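How Does Cloth Get Its Crumples?

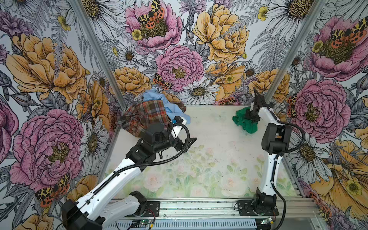
Three cloths on a white table: one with checks, one light blue and one dark green.

Take a clean dish towel and drop it on the table. Did it land flat? Probably not. It made hills and valleys, and maybe one corner stood up like a small tent. Now pick it up and drop it again. The hills and valleys are in different places. You can do this 400 times and you will not get the same shape twice.

A wooden spoon does not do this. A plate does not do this. Why does cloth?

What is cloth made of?

Look very closely at a dish towel, with a magnifying glass if there is one in your home. You will see threads. Some of them go up and down, and some of them go from side to side. Each thread goes over one thread and under the next, over and under, all the way across. This is called weaving. The threads that are fixed on the loom first are the warp. The threads that travel across them are the weft.

Each thread is made of many thin hairs twisted together. These hairs are called fibers. Cotton fibers come from a plant, wool fibers come from sheep, and some other fibers are made in a factory.

A fiber is so thin that it bends very easily. When many thin things lie side by side and can slide a little, the whole thing bends easily too. Try it with paper. One sheet of paper is soft to bend. If you glue a hundred sheets together, you get a hard board. But if you do not glue them, the pile still bends, because the sheets can slide. Threads in a cloth are like the pile without glue.

Where do the checks come from?

The cloth with checks in our picture has brown, red, orange and cream in it. A pattern like this is called plaid. On many plaid cloths the pattern is not printed on top with ink. The weaver uses threads which already have a color.

Imagine that the weaver puts ten brown threads, then ten cream threads, then ten brown again. These are the warp. Then the weaver does the same with the weft. Where brown crosses brown, the square is dark brown. Where cream crosses cream, the square is light. And where brown crosses cream? There you get a square in between, because your eye mixes the two colors. So with two colors of thread you can have three colors of square!

You can try this with strips of colored paper. Cut them as wide as your finger, and weave them over and under. Stand far away and look at it.

A plaid cloth is also very good for seeing crumples. On a flat plaid cloth the lines are straight. When the cloth is bunched up, the lines bend and jump, and some squares hide inside a fold. On a cloth with only one color, you must look for the light and the shadow. The top of a hill is lighter and the valley is darker.

Fold, crumple or crease?

We often use these words as if they were the same, but they are a little different.

A fold is when one part of the cloth lies over another part. You can make a fold on purpose, and it can be very neat.

A crumple is many small bends that go in all directions. You get it when you push the cloth together or drop it.

A crease is a line that stays after you open the cloth again. If you sit on a shirt for a whole afternoon, you will find creases in it.

Why do creases stay? The fibers were bent and pressed for a long time, and they have settled in the new shape. Cotton does this easily. Wool is more like a spring and wants to go back. An iron helps cotton because heat and a little steam let the fibers move, and the weight of the iron makes them lie straight. Irons are very hot, so this is a job for a grown-up.

The secret direction

There is one more thing that cloth can do. Hold a woven dish towel by two sides and pull gently. It almost does not stretch. Turn it and pull the other two sides. It is the same. Now hold two opposite corners and pull. It stretches!

When you pull from the corners, you pull across the little squares between the threads, and they lean over and become diamonds. Tailors have a name for this direction. They call it the bias. A skirt that is cut on the bias hangs in soft waves.

This is also why folding can go wrong. If you pull a cloth by one corner only, it becomes long and crooked. Then the edges do not meet.

How to make a crumpled cloth flat

In Pellham we tried this with a big heap of dish towels, and this way was the easiest:

1. Find one corner. Do not look for the middle, look for the corner. It has a hem on both sides.

2. Slide your fingers along the hem until you come to the next corner. Now you have one corner in each hand.

3. Lift the cloth up and let it hang. The Earth pulls it down, and many of the crumples open without any work from you.

4. Give it one gentle shake. Keep away from cups!

5. Lay it down slowly, the bottom edge first.

6. Put your flat hands in the middle and move them to the outside. If you start from the outside, you push all the crumples to the middle, and there they stay.

7. Fold it in half, edge to edge. Then fold it in half again.

How many layers have you got now? After one fold there are two, after the next fold there are four. One more makes eight. Soon the cloth is too thick to fold – even if it is a big one.

A game for two: Puvix

For this game you need three cloths that look different from each other. One player closes their eyes. The other player drops the cloths on the table and pushes them close together, so that they touch. The first player keeps their eyes closed and must find out by touch how many corners they can reach. You say "Puvix" each time you find one. Then open your eyes and check. Was it really a corner, or was it only the point of a fold? Points of folds can trick you very well, but they do not have two hems.

Words to remember

Fiber: a very thin hair that thread is made of.
Warp: the threads that are put on the loom first.
Weft: the threads that go across the warp.
Plaid: a pattern of crossing stripes in different colors.
Hem: an edge which is turned over and sewn, so that it does not come apart.
Bias: the slanting direction, from corner to corner.

Next in the Pladia pages for young readers: why do wet socks take so long to dry?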